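Home | Latest | Kit reviews | Workshop notes | Back issues | Subscribe

We use cookies to remember your reading preferences. By carrying on you agree to this. Accept | Manage

Bench time with the Tivley hand grippers

So the Tivley pair finally got their proper go this month, and I've got a lot to say, so grab a cuppa. A few of you wrote in after the February issue asking whether hand-held grippers are worth the money for a small outfit that wants to record its own demonstrations, and I kept putting off answering until I'd put some decent hours into a set myself. I've now done 846 recorded runs with them (yes, I keep a tally, and yes, my forearms noticed).

For anyone who skipped the last issue, the idea is that you hold one gripper in each hand and do the job yourself, and the recordings go off to train an arm that will do the same job later. No arm on the bench, no joystick, no leader rig to bolt down. I came to it from teleoperating with the old Athumani setup, which I was fond of but which took most of a morning to get going and sulked if you bumped the table. With the Tivleys I was recording before my tea had gone cold, and that was the first day!

The kit turns up in a padded case with the two grippers, the cables, a calibration card and a little booklet that somebody has translated in a hurry. Ignore the booklet's section on mounting and go straight to the one on Troso's site, Troso being the mob who do the software side. Their recorder is called Nudus and it's the best part of the whole package. It shows you both streams next to each other, flags any run where the timing has slipped, and lets you bin a dud with one key. I binned plenty. My first afternoon was mostly duds, to be fair, as I kept starting to move before the tone.

Now the feel of them. You squeeze and the fingers close, and there's a nice light spring pushing back at you, a bit like a good pair of secateurs. Small things are where I had to learn some manners. Your own hand wants to twist round an object and tuck it in against the palm, and you simply can't, so you end up slowing down and coming at everything from one side. Cups are a good place to start. A cup forgives you if you come in a bit high, and you can pick it up by the rim or across the body and both count as a fair grasp. I spent four sessions on nothing but cup moves before I let myself near anything floppy, and I'd suggest you do the same even if it's boring. Tea towels can wait.

Weight was my big worry going in. They're fine for the first hour. After that I could feel it in the wrists, more on the left, and I started resting my elbows on the table edge between runs, which then crept into the recordings as a little dip at the start of each one. Nudus didn't flag that, I found it myself when I was scrubbing through, and I had to chuck out a whole batch. Take breaks. Put a timer on if you're like me and lose track.

Then there's the cabling, my main grumble. The set I've got is wired and the leads are long, which sounds generous until you're reaching across yourself and one of them comes along for the ride. I now drape mine over the outside of each arm before I start, and I've stopped wearing anything with buttoned cuffs because they catch. Tivley do a cable clip for the forearm as an extra. I reckon it ought to be in the box at this price.

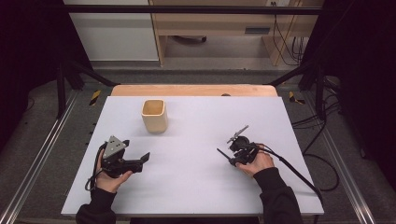 The other thing I'd sort out early is your work surface. I started on a bare tabletop with a strong grain in it and the tracking was a touch jumpy, then I switched to a plain matte board and things settled down straight away. Anything pale and non-shiny seems to do. I tried a glossy offcut as well and the reflections were dreadful, so don't bother. Give yourself more room than you think you need, too, especially if you're working two-handed, as your elbows go out wider than they would if you were just making a sandwich.

Support has been good so far. I sent Tivley a whingey email about a sticky finger on the right-hand unit and had a reply the same afternoon with a fix (back off the small screw by the pivot, a quarter turn, no more). It's been sweet ever since. Nudus had 3 updates while I was testing, and one of them moved the export button somewhere daft, but you get used to it. Exports are plain files in plain folders, so you're not locked into Troso's own trainer if you'd prefer to use something else.

Would I buy a set? If you're after a couple of hundred runs for a one-off job, no, hire one, it isn't worth the outlay. If you're collecting week in and week out, I'd say yes, and get the clips while you're at it. For a new task I'd aim for 200 clean runs before you even think about training, then have a look at what you've got and fill in the gaps, mostly at the corners of the table where everybody gets lazy.

Next issue I'm having a crack at the tea towels. If you've got a set of these already and have worked out a tidy way to fold with them, please write in, I'd love to pinch your method before I start.

Contact us | Unsubscribe | Privacy | © All rights reserved | Back to top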